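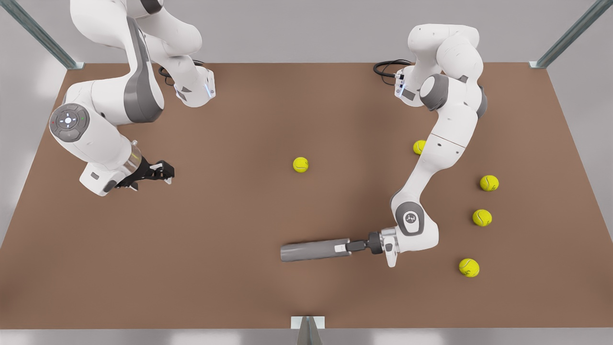

A two-armed tabletop task with tennis balls, rendered in simulation.

Jestport releases Buvolo planner update

May 2022

Jestport has released a new version of Buvolo, its motion planner for two-armed robots. The planner now checks a tool held in one gripper against the path of the other arm. Kathleen Sheehan's team ran 467 simulated tasks before the release, and 10 still ended with no valid plan. Those cases are listed in the release notes. Existing scene files load without changes.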